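Robot Learning / Data Collection / Opinion

Count Scenes, Then Episodes

Most teams that gather demonstrations for a manipulation policy report one number, the episode count. I think it is the wrong number to put first. An episode is one grasp-and-place from start to stop. A scene is one arrangement of objects, lights and fixtures. A policy trained on many episodes from few scenes learns the scenes.

Our toy kitchen set at Risthorpe made the case for me. The first release of the Skudinex set held 346 episodes, and by the log they came from 19 scenes. In plenty of them the plate had not moved between one morning and the next. Operators reset the object they had handled and left everything else alone. The instruction sheet asked for nothing more, so the fault was in the sheet.

The policy trained on that release did well on the layouts it had seen. We then shifted the bowl by a hand's width and it reached for the old spot. More episodes on the same layouts raised the training score and left this failure where it was.

The second point concerns cameras. A wrist view shows the grasp closely and says little about the rest of the table. A fixed view gives the layout but loses detail at the fingers, and an overhead view loses whatever the arm covers. I would keep all three, even at the cost of storage, and I would drop any episode in which one stream is missing.

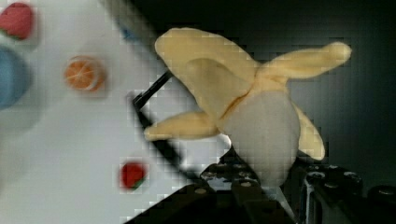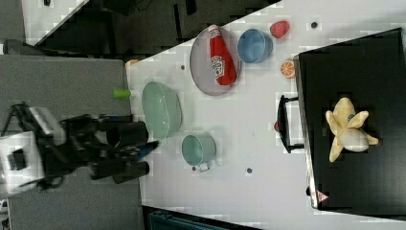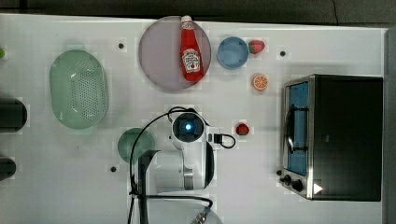 Toy food and kitchen items on the white table, first from the wrist, then from the side and from overhead.

What to change in the protocol

Reset the whole table. After a fixed number of episodes, every loose object should go to a new position drawn from a list, including the objects the task never touches. A ketchup bottle lying on a plate is part of the input whether or not the task mentions it. If it always lies there, the model is free to use it as a landmark.

Treat soft objects as a separate class. A plush item with flaps has no single grasp pose, and the outline changes with each pickup. Rigid cups and bowls can share a quota. Soft items need their own, and it should be larger.

Keep the failed grasps. The Hurside protocol deletes them, and I understand the wish for clean data. But a slip followed by a second attempt holds the recovery motion, and no clean episode contains it. Label the failure, mark the time of the slip, and leave the file in.

The usual objection is cost. Full resets slow the operators, and the Phetsri line did lose throughput when it adopted them. It closed September with 161 episodes over 33 scenes, fewer than half of what the first Skudinex release held. The policy trained on the smaller set handled the shifted bowl more often. One comparison on one table does not settle the matter, and I would like to see it repeated with a different arm.

Until then, my request is a modest one. Put the scene count in the first line of the data sheet, ahead of the episode count, and state how a scene was defined.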